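Print this page
E-mail this page

Section 4: Setting up and loading the bench rack

If you've come straight here from Section 3, your sink is sorted, your tea towels are hung up somewhere with a bit of air, and you're wondering what to do with the plates. Good. I've washed up in a lot of share kitchens (the Gristville house, then the flat at Marudham, which had the worst bench I've ever met) and I've got strong feelings about racks. You don't have to share them all, but have a go at doing it my way for a week first!

You'll need a long, low rack with upright dividers, your everyday plates and bowls, and a clear stretch of bench beside the sink. I'm assuming plates that are all much the same size. Big platters get their own bit at the end.

4.1 Placing the rack

1. Wipe the bench down and dry it. A rack on a wet bench skates around, and you'll find that out with a full load in it.

2. Stand the rack on the bench with its long side facing you. End-on looks neater, I know, and my brother-in-law swears by it, but you end up reaching over the front plates to get at the back ones and I've chipped two that way.

3. Push down on each corner in turn. If it rocks, turn it around and try again before you go folding up bits of cardboard. Half the time it's the bench.

4. Leave a hand's width at each end so you can grab the handles.

Note: If your rack came with a drip tray, see 4.4. If it didn't, a folded tea towel underneath is fine, just swap it every night. A soggy one left till morning smells like a wet dog.

4.2 Loading plates

5. Start from whichever end is furthest from the sink and work back towards yourself. Otherwise every plate you carry drips over the ones already in.

6. One plate to a slot. Yes, two will go in. No, they won't dry, and you'll be prising them apart at breakfast.

7. Lower each plate in by its top edge, straight down, until you feel it touch the base. Then let it lean back against the divider. Don't drop it the last little bit, even if it's plastic.

8. Face them all the same way if you can. I'm not fussy about colours, but if you've got a mixed set like ours it does help to give each person's plate its usual slot. The kids will then put away their own, or at least they'll run out of excuses.

CAUTION: Don't lift the rack with plates in it. The handles will take the weight but the plates slide to the low end the moment you tilt it, and the low end is always the one over the floor.

4.3 Bowls, fruit and everything else

9. Deep bowls go upside down on a tea towel beside the rack. Shallow ones you can dry by hand in the time it takes to argue about it, and then they can sit right way up on the bench until you put them away.

10. Keep fruit off to one side. We wash ours at the same bench, and an apple parked against the rack will roll under somebody's elbow sooner or later.

11. Cutlery wants its own cup. Knives point down, please.

Racks, plates and fruit on the grey bench:

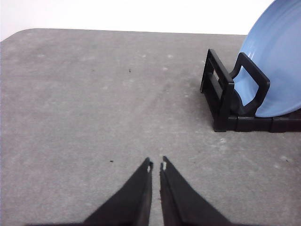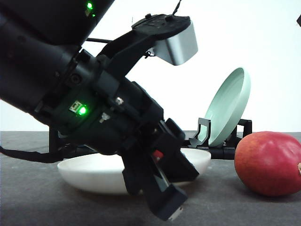
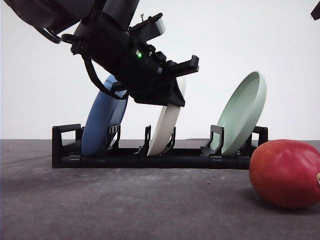
4.4 Drip trays

Some people love them. I had a Colska tray for years and it did the job, but you have to empty it, and if you're the sort who'll forget (I am) you'll get that slimy film by the end of the week. If you do use one:

12. Slide it in with the lip towards the sink.

13. Tip it out after every wash, before the plates go back in the cupboard.

14. Once a week, soak it for 20 minutes in 500 mL of warm water with a good splash of white vinegar. Rinse, and give the corners a go with an old toothbrush.

The same soak works for the rack itself, though you'll need a bigger tub and a lot more water. Do the feet while you're there. They pick up all sorts.

4.5 Platters and awkward things

Anything wider than 27 cm goes behind the rack, leaning on the wall, with a dry cloth under the bottom edge so it can't slide forward. Lachlan Ormsby wrote in last July to say he puts his across the tops of the dividers, flat, and it's never fallen. I tried it. Mine fell. If your dividers are taller than mine you might have better luck, and do let me know.

Chopping boards are covered in Section 5, along with the Heydari pan and its ridiculous lid.

Note: If plates are still damp after a night in the rack, check the spacing first (step 6), then open a window. Kitchens that face south are slow to dry in winter and there's not much you can do about it except keep a second tea towel handy.

Print this page
E-mail this page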